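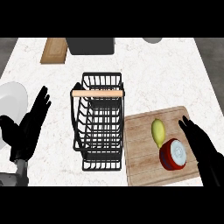 4. Setting Up the Dish Rack Chore

Your Vuvirby kitchen package comes with one practice chore ready to go: putting a plate in the rack. It's the best place to start, and we think you'll enjoy it! Run it in the Pernard simulator first, then move on to real dishes in Section 5.

Can a machine do your dishes yet? Partly. On our bench the two-handed model racked the plate in 53 out of 58 simulated tries, and the misses taught us more than the hits did. A sink full of greasy pans is still a job for you.

4.1 Load the counter

1. Open Pernard and choose Kitchen > Marble Counter.
2. Leave the wire rack empty and in the middle of the counter, with the plate off to the left. The left hand will do the reaching.
3. Keep the cutting board to the right of the rack. The pear and the round red container can stay on it. Clutter is good practice, and a bare counter makes the chore look easier than it is.
4. Check that both hands show up in the view. If one is missing, press Reset Arms and wait for the chime.

Note: The wooden handle runs across the full width of the rack. The planner treats it as solid. If you swap in a rack of your own, draw its handle in the Shapes tab before you run anything.

4.2 Run the chore

5. Set Speed to 9. You can go up to 17 later on, and it's a lot of fun to watch, but plates tip more often up there.
6. Select Plate to Rack and press Start.
7. Watch the fingers as they close on the rim. A good grip has the thumb on one face of the plate and at least two fingers on the other.
8. Let the arm finish the whole move, even if it looks like it's headed for the wrong slot. It often corrects itself late — those late fixes are worth saving.
9. Press Keep or Toss to mark the try.

CAUTION: Don't move from the simulator to a real counter until you have set the force limit in Section 5.2. Simulated plates don't chip. Yours will.

4.3 If the plate misses the slot

Lower the speed by one step and run the chore again. If the plate keeps catching on the same divider, open Slots and widen the landing zone a little. If the hand bumps the rack on its way in, raise the approach height — Martim Azevedo, who wrote the grip planner, likes it higher than the default, and his runs are very smooth.

Note: Glasses, bowls and flatware aren't supported in this release. You can load them and try, and please send us the logs if you do!

Related sections
Seixas Hand: Finger Calibration
Force Limits for Real Dishes
Dustik Add-On: Wiping a Counter
Saving and Sharing Your Runs
Release Notes, Jan 29, 2020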